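大家さん勉強会 発表メモ(自分用)
退去と原状回復のはなし 持ち時間50分、質疑こみ

開始前
・マイク確認。レーザーポインター電池
・配布資料は後ろの机。足りなければ二人で一部
・水

はじめに(3分)
Cecilia Agbekoです、と名乗る。賃貸管理の仕事、いまはCostentで退去立会いの担当。
自分でも一棟持ってる。Sowah荘。古い。階段が急。
今日は募集の話はしない。家賃の決め方もしない。出ていくときの話だけ。
会場に聞く:去年、退去の精算でもめた人? 手を挙げてもらう。たぶん多い。挙がらなくても先へ。

スライド2 数字
うちの管理戸数 2,878戸。
そのうち去年、精算書を出したあとに入居者から問い合わせが来たのが109件。
中身の内訳、いちばん多いのが壁紙。次が床のキズ。三番目が鍵。
鍵は意外と思われる。あとで触れる。
※この数字はうちの社内のもの。業界全体ではない、と必ず言う。前回言い忘れて質問された。

スライド3 原状回復ということば
「借りたときの状態に戻す」と思ってる大家さんがまだいる。違う。
ふつうに住んでいてつく汚れ、日焼け、家具のへこみ → 大家側の負担が原則。
不注意、掃除をさぼったカビ、ぶつけた穴 → 入居者側。
国交省のガイドライン、手元にない人はダウンロードしておいて。法律そのものではない、でも争いになったら土台にされる。
民法にも通常損耗と経年変化は除く、と書いてある。621条。
特約で変えられる部分もある。ただし何でも書けばいいわけじゃない。スライド7で。

スライド4 壁紙
ここ長くなるので注意。前回ここで15分使った。
壁紙は6年で残存価値1円、という考え方。
3年住んで破いた → 張替え費用の半分くらいが目安。全額は取れない。
8年住んで破いた → 材料の価値としてはほぼゼロ。でも「じゃあ何してもいい」ではない。落書きを消す手間賃みたいな話は残る。
単位。㎡単位が原則、やむをえないときは破いた箇所を含む一面分まで。部屋全部の請求はまず通らない。色が合わないから全部張り替えたい、は大家の都合。
たばこ。部屋全体にヤニと臭い → これは全体のクリーニングや張替えを入居者負担とする例あり。年数の計算はやはり入る。
画びょうの穴は通常損耗、くぎとネジの穴は入居者側。下地ボードまでいってるかどうか。
(例を一つ:Sowah荘の2階角部屋。テレビを壁に付けてあった。下地ごと抜けてた。写真があったから話は10分で終わった。)

スライド5 床
フローリングの部分補修は経過年数を考慮しない。壁紙とちがう。ここ質問でる。
全面張替えなら建物の耐用年数で計算。
冷蔵庫の下のサビ跡、拭いて取れるなら問題なし。放置で染みこんだら入居者。
家具の跡は大家。キャスターのキズは入居者になりやすい。
畳は表替えが一枚単位。消耗品あつかいで年数は見ない。日焼けは大家。
日焼けの請求を入れた精算書、まだ他社のを見かける。やめましょう。

スライド6 鍵
退去ごとの鍵交換は大家負担が妥当。防犯上の管理の問題。
なくした場合は入居者。シリンダーごと交換になってもこれは年数なし。
本数が合わない、で必ずもめる。渡すときに本数と番号を書いて、サインをもらう。それだけで去年の鍵の件はほとんど消えてたはず。
合鍵を作られてた場合の話は、時間あれば。

スライド7 特約
クリーニング特約。金額を書くこと。「実費」だけだと弱い。
ワンルームと3LDKで同じ金額を使い回さない。
有効になりやすい条件。必要性があって暴利でない、入居者が通常の義務を超えると認識してる、負担する意思表示をしてる。
なので説明のときに口で言って、該当のところに印をもらう。契約書の裏の小さい字はだめ。
敷引きの話は関西の人がいたら。いなければ飛ばす。

スライド8 入居時の写真
今日いちばん言いたいのここ。声大きめで。
退去のもめごとは入居の日に決まってる。
撮る枚数、うちは一部屋82枚を基準にした。多いと言われる。スマホで20分あれば終わる。
・各部屋の四隅、床から天井まで
・既存のキズは寄りと引きの2枚。寄りだけだとどこの壁か分からなくなる
・水回り、パッキンも
・収納の中
・建具の開け閉め、ゆがみ
・設備の型番シール
・ベランダの排水口
日付が残る設定で。共有フォルダに部屋番号で入れる。
入居者にも撮ってもらう。チェックシートは入居後2週間以内に返送。返ってこない人には一回だけ催促。
うちはPurkaloraという保管サービスに入れてる。別に何でもいい。紙でもいい。退職した担当の携帯の中、だけはやめて。去年それで一件、負担をあきらめた。

スライド9 立会い当日の流れ
1 あいさつ、鍵の本数
2 メーター、電気とガスの連絡済みか確認
3 玄関から時計回り。いつも同じ順番
4 気になるところはその場で指さして一緒に見る
5 金額はその場で言わない
6 転居先と返金口座
7 サイン。サインは「確認しました」の意味で、金額の同意ではないと伝える

5がむずかしい。聞かれる。「だいたいで」と聞かれる。言うと後で必ずその数字で話が始まる。
所要30分から40分。荷物が残ってたら一旦中断して日を改める。
立会いなしの退去も増えてる。その場合は撮影した写真を精算書に付けて送る。

スライド10 精算書の書き方
一式、と書かない。
場所、数量、単価、経過年数、負担割合。これを一行ずつ。
見積りは業者の出したまま載せない。大家負担分と入居者負担分を分けて両方見せる。片方だけだと疑われる。
Grunovという内装屋さんとやってる例を出す。向こうの見積書のひな形を㎡単位に変えてもらった。最初いやがられた。いまは向こうのほうが楽と言ってる。
敷金の返還は明渡しのあと遅れずに。契約書に期日があればその日まで。うちは一か月以内。
遅れるなら遅れると先に電話。問い合わせの中には金額でなく「連絡がない」だけのものもけっこうあった。

スライド11 もめたら
まず写真と契約書をならべる。感情の話は後。
減額の幅をあらかじめ決めておく。電話口で考えない。
少額訴訟は60万円以下。原則一回で審理。大家側から起こすことも、起こされることもある。
保証会社が原状回復費まで見る契約かどうか、今日帰ったら確認してくださいと言う。上限も。
次の募集が一か月おくれるほうが高くつくことがある、と電卓の例。家賃6万、もめてる額が3万5千。
でも何でも折れろという意味ではない。誤解されないよに。

スライド12 4月の話
繁忙期は職人がつかまらない。退去の連絡が来た日に仮で押さえる。
解約通知から退去まで1か月、この間に一度、事前の下見を頼めると楽。断られることも多い。
下見で壁紙の面数だけ拾っておけば発注できる。
エアコン洗浄は後回しにすると夏に困る。去年困った。

まとめ、は時間なければ読み上げない。配布資料の裏に書いてある。
・入居時の写真
・特約は金額を書く
・一式と書かない

質疑(10分)
出そうな質問
Q ペットの臭いは? → 入居者負担になりやすい。消毒は特約に。飼育可の部屋でもキズは別。
Q 亡くなった場合は? → 今日の範囲外。別の回で。個別に来てもらう。
Q 法人契約は? → 特約の効き方がちがう、消費者契約法の外。契約書を見ないと答えられない。
Q 管理会社が勝手に精算してる → 精算書の写しを毎回もらってください。うちの悪口になってもいいので言う。
Q エアコンは残していかれたら? → 所有権放棄の書面。残置物あつかいか設備あつかいか、次の募集の前に決める。故障したときの修理義務が変わるので

終わったらアンケート回収。コーヒーは廊下、片付けは各自。延長コード返却わすれずに。

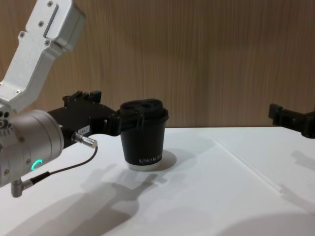

黒いカップのコーヒー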